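Equipment Review: Gukaleo Rectangular Ceiling Light
Hindmont Property Services, Molturville Office
July 27, 2021

The Gukaleo rectangular ceiling light was selected for review as a replacement for the tube fixtures in Hindmont's two-level buildings. It was installed at the Molturville site in January and has been in daily use from that time. The review covers installation, quality of light, cleaning, and suitability for rooms with an open stair.

The fixture is sold in a dark or a white finish, and the dark version was ordered. Each carton contains the light, a mounting plate, hardware for solid ceilings, and a printed guide. Hardware for metal panels is not included and must be purchased separately. The guide does not mention this until the final page, and buyers should read it through before scheduling an electrician. 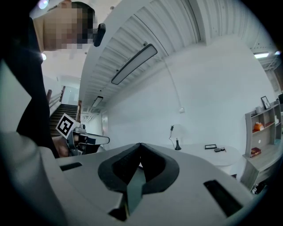
Marguerite Oduvale
Building Standards Reviewer, Hindmont Property Services

The ceiling at Molturville is corrugated white metal, and mounting took longer than expected. The plate is flat and has no allowance for ridges, so spacers were cut on site to keep it level. Once secured, the fixture held firmly and no rattle has been reported. The wiring compartment is large enough to work in comfortably.

Light output is rated at 2839 lumens. The pale diffuser spreads it evenly, and staff who previously complained of glare at the work tables have raised no further concerns. Against white panels the dark frame is quite noticeable. Sites that prefer a less prominent fixture should order the white finish.

Particular attention was given to the staircase. Dark brown steps and a dark wooden handrail absorb a good deal of light, and the lower treads were a known weak point under the old tubes. The new fixture improves them, although it should not be relied upon as the only source of light for a stair. The separate lights on the upper level remain in service and are recommended for any similar layout.

Cleaning is simple. The diffuser releases with four clips and may be wiped with a damp cloth. One clip was stiff on first removal and has since loosened. The Salinas office, which tested the same model on a plaster ceiling, reported no difficulty with either the clips or the plate.

Rating: 4 out of 5. Approved for general purchase. Orders for buildings with metal ceilings should include a spacer set.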